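Talks > Food and Kitchens > Speaker notes
Search this site Enter keywords Go

Opening a second dining room: what Conach learned from Prada Street

Slide 1. Good morning. Please say first that I speak only for Conach, the kitchen side. The money side belongs to Doolan and they will have their own talk.

Slide 2. The first restaurant has 40 seats and one menu. People came for the smoked trout and the corn bread. We believed that the same menu would work in a bigger room. Pause here.
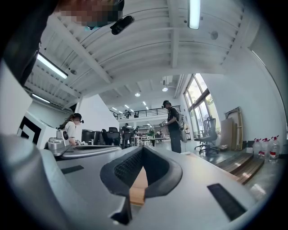 The bigger room has 92 seats, and the corn bread was the first problem. It must leave the oven and reach the guest while the butter still melts. With the old oven we could do this for half of the tables.

Slide 3. We changed the order of the menu. Bread now comes with the soup, and the trout is served at room temperature. 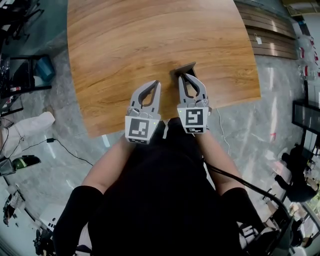
Guests also asked for less noise and more space to share plates. We removed the tablecloths and paid for bigger tables. A large wooden table with a brown grain, long streaks running over it, is what I wanted for family meals, because a bare top lets people push the dishes to each other. Show the Nestden price list only if somebody asks.

Slide 4. In December we served 156 guests in one evening, with 2 cooks missing. Tell the story of the soup slowly. Do not laugh before the end.
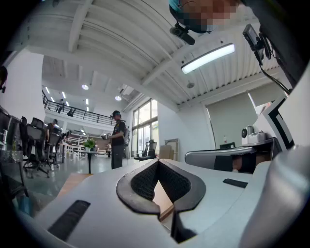 Conach should have kept the small menu for one more year, was the answer from Doolan when I showed these notes, and the trout should never have left the smoker early. I agree with the second part. Leave time for questions here.

Slide 5. Recipe cards are at the door. The corn bread card has the old oven time, so please add four minutes by hand.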